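Does a "whole-home" water softener pay for itself? I have doubts
Last updated: February

Posted by rmercado, 7:40 pm

The Niltlow sales guy sat at my kitchen table for two hours and told me their softener would "pay for itself" in soap and appliance savings. I asked him for the math and he gave me a brochure.

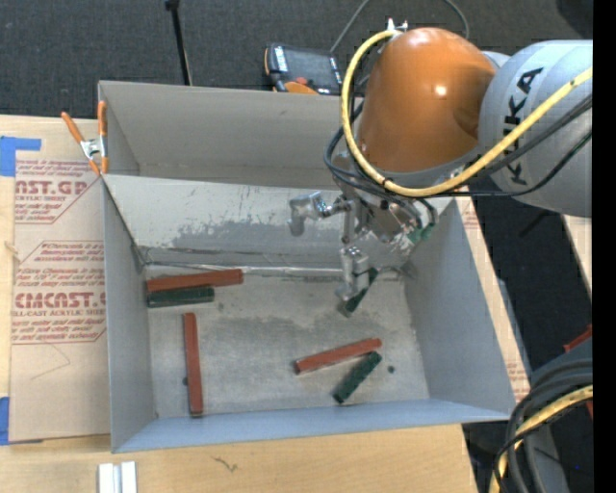

So I did my own. The unit is $719 before installation. Salt runs me $6 a bag at the hardware store, and he admitted it eats a bag a month in a house our size. The brochure says I'll save $60 a year on detergent. Sixty dollars a year doesn't even cover the salt. Am I missing something, or is this whole business built on people not owning a calculator?

Renato

---

ilari_h wrote:

You're missing the water heater. Scale is what kills them. My old one sounded like a popcorn machine before it quit, and the plumber pulled the element out caked in white crust. A heater costs a lot more than a year of salt.

---

rmercado wrote:

How old was it when it quit?

---

ilari_h wrote:

Came with the house. Older than the mortgage, anyway.

---

rmercado wrote:

Right, so an old heater died. Mine is old too and I flush it every spring with a garden hose. Doesn't cost me anything.

---

kamata_m wrote:

Did anybody test your water? I mean a real test, with a number, from somebody who isn't selling you the box. The Niltlow guy did the soap-in-a-bottle trick at my place and acted shocked at how few suds there were. My own city water report put us at the low end of moderate. I bought a shower head filter from Ellance instead, and I can't say that did anything either, except drip.

If you're on a well, that's a different conversation.

---

rmercado wrote:

City water. He did the bottle trick, yes. He brought his own soap.

---

DValcarcel wrote:

I'm going to disagree with most of this. We put in a softener six years ago and I'd do it again. No, it didn't pay for itself. I never expected it to. The shower glass stays clear, the towels aren't like cardboard, and my wife's hands stopped cracking in the winter. You don't ask a couch to pay for itself.

Where Renato is right is the sales pitch. Ours was the same speech, and I told the man to skip it and give me a price.

---

kamata_m wrote:

Fine, but "my towels are nicer" isn't what's printed on the brochure. If they sold it that way I'd have no complaint. And the skin thing, did you change anything else that winter? New soap, humidifier?

---

DValcarcel wrote:

We did get a humidifier. Still keeping the softener.

---

rmercado wrote:

Called the city this morning and they're mailing me the hardness numbers. Told Niltlow no for now. He offered to knock the price down if I signed by 5 pm, so I guess it wasn't really $719 — makes me wonder what it was.

---
Comments (3)

Cirilo Bautista: Check what the warranty says about who has to do the service. Mine was void the first time I changed a valve myself.

osus_reader: Don't forget the salt bags are heavy. My dad gave his softener up over that.

Thomas: Had the same brochure. Same sixty dollars. Would love to know whose laundry they measured.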